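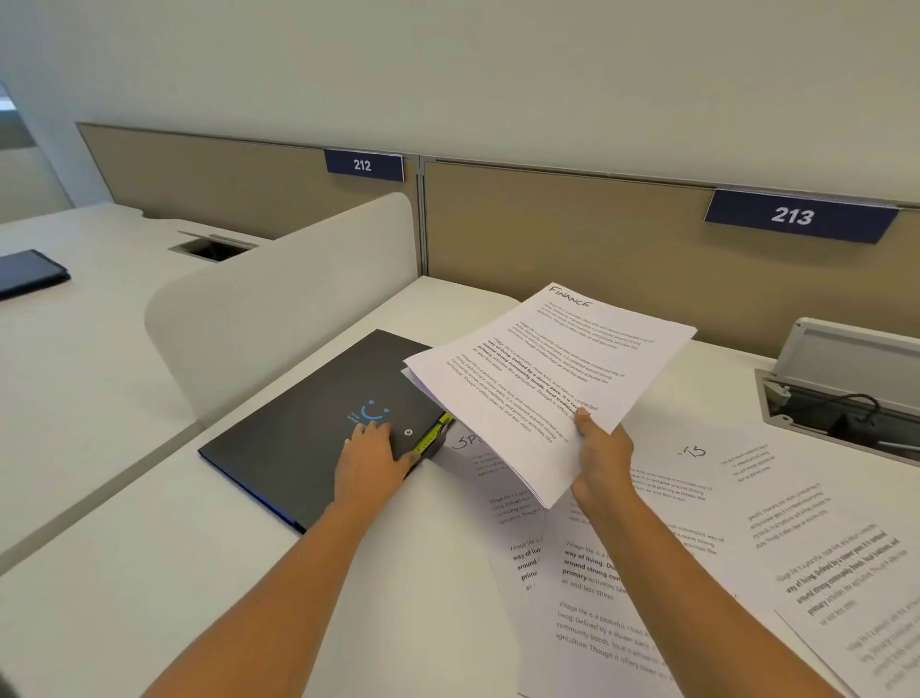
Paper handling at desk 213: folder on the left, stack in the right hand.

Recording desk tasks: frequently asked questions

For people who have signed up to show tasks for the Jemano project at the Koltudik office in Iltovville. If your question is missing, ask Yanti Kwok at the recording desk or leave a note in the booking form.

What will I be asked to do?

Ordinary desk work. You might put a stack of papers in order, file pages into a folder, clear a desk or lay out stationery. Each task is written on a card, and you keep the card for the whole session. There are 162 cards at present. Iona Pollock writes them and is glad to hear about any that make no sense.

Do I need to know anything about robots?

No. For hand sessions you do the job with your own hands and the recording is used as training material later. For remote control sessions you get a practice period first.

What is the difference between a hand session and a remote session?

In a hand session you sit at a desk and do the task yourself. In a remote session you sit at the control station in the Rutherford room and move two leader arms, and the robot's arms follow them. Paper is mostly recorded by hand, as single sheets are slow and tiring to pick up by remote control. Folders, boxes and trays are recorded both ways.

How long is a session?

Blocks are 20 minutes, with a break after each one. Most people do three or four blocks in a morning. You can stop after any block and you will still be paid for the ones you have finished.

How fast should I work?

At the speed you would use if you were doing the job for yourself and had no train to catch. People tend to rush in their first block. If you are told to slow down it is usually about the moment you let go of something, which needs to be clear.

Where should my hands be?

In front of you, over the desk, and in view as much as possible. Try not to reach across one arm with the other. When you lift a stack, tilt it so the edge you are holding can be seen. If you need one hand to steady a folder while the other moves paper, do that. We want two-handed work where two hands are natural.

Can I wear long sleeves, rings or a watch?

Push sleeves up to the elbow if you can. A plain ring is fine. Please take off watches and loose bracelets.

I dropped a page. Do I start again?

Carry on. Pick it up the way you normally would and finish the task. Recoveries like that are useful and we mark them separately. Only start again if something has gone off the desk and you have to leave your chair to get it.

What if I do the task in a different order from the card?

That depends on the card. Where it says "in order", follow the steps as written. Where it does not, choose your own order, and feel free to choose another one next time. Anselmo Requena checks the recordings against the cards and he does not mind variety, but he does need the end state to match.

Are the documents real?

No. The pages are filler text printed for the tasks, with headings and numbers added in marker pen so that they can be sorted. Several pages repeat the same paragraphs. You are not expected to read them beyond the heading or number. Please don't bring your own papers to the desk, and put away anything with your name on it before you begin.

Why do the desks have to be reset each time?

Each recording needs a known starting point. The reset sheet shows where the folder goes and which pages should be out. It doesn't need to be exact to the centimetre, and small differences are welcome. What causes trouble is a missing page, so count the stack before you start.

Do you use every recording?

No. Up to the end of March we had taken 3,689 recordings and kept 3,532. Of the rest, most were stopped early or had the hands out of view for too long. You are paid for the block whether or not we keep what you recorded.

My arms ache after remote sessions. Is that normal?

Some tiredness in the shoulders is common in the first week. Lower the chair, rest your elbows on the pads and take the full break. If it hurts, stop and tell Csenge Dudás, who can move you to hand sessions.

Will I be able to see the robot do my task?

Not on the same day. Struan MacKinnon runs a short open afternoon for people who have recorded with us, and dates go out by email. Expect it to be slower than you are, and it may well get a page wrong.

Can I have my recordings deleted?

Yes. Give your session number to the recording desk and they will be taken out of the set. Recordings already used to train an earlier version cannot be removed from that version, but they will be left out of the next.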